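Wood grain

By Grigore Bălan – updated January
3 comments | 20 shares

Wood grain is the direction, size and pattern of the fibers in a piece of wood. The word gets used loosely. Carpenters mostly mean direction, furniture sellers mean the look of the surface.

Formation. Trees add a layer each growing season. Early wood is lighter and softer, late wood darker and denser. Cut lengthwise, the layers show up as streaks or arches. Slow growth gives tight lines, fast growth wide ones.

Types. Straight grain runs parallel to the trunk – easiest to plane and split. Spiral grain twists around it. Interlocked grain switches direction from layer to layer, common in tropical species, tears out badly under a hand plane. Wavy grain is prized for instrument backs.
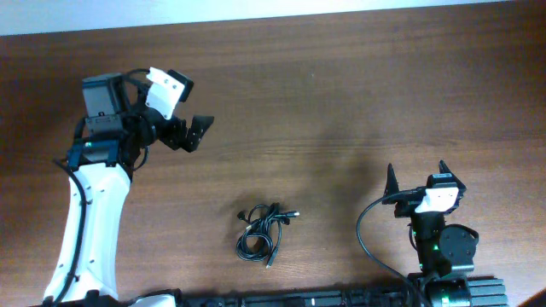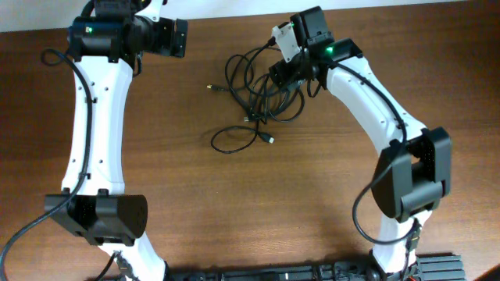
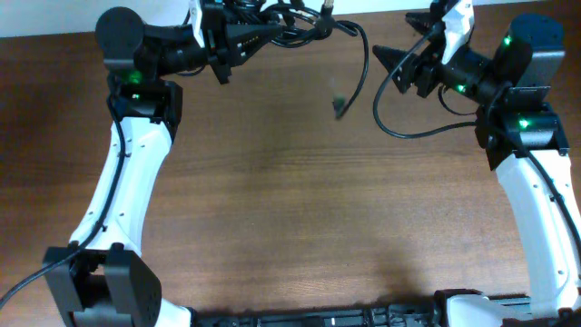 Brown tabletops with horizontal grain.

Cutting. Flat sawn boards are cheapest and waste least, but tend to cup. Quarter sawn boards stay flatter, cost more. Rift sawn sits between teh two. End grain soaks up glue and finish much faster than face grain, so it usualy goes darker when stained.

Working with grain. Plane in the direction the fibers rise toward the surface. Sand along the grain, scratches across it show under varnish. Glue joints hold best long grain to long grain.

Imitation. Painted graining was once a trade of its own, done with combs and dry brushes over a tan base coat. Sieglinde Oltmanns lists 500 combs in her survey of workshop tools, most of them steel, a few leather. Printed grain later took over in cheap furniture – look for the pattern repeating.

See also: Veneer, Figure (wood), Growth ring, Knot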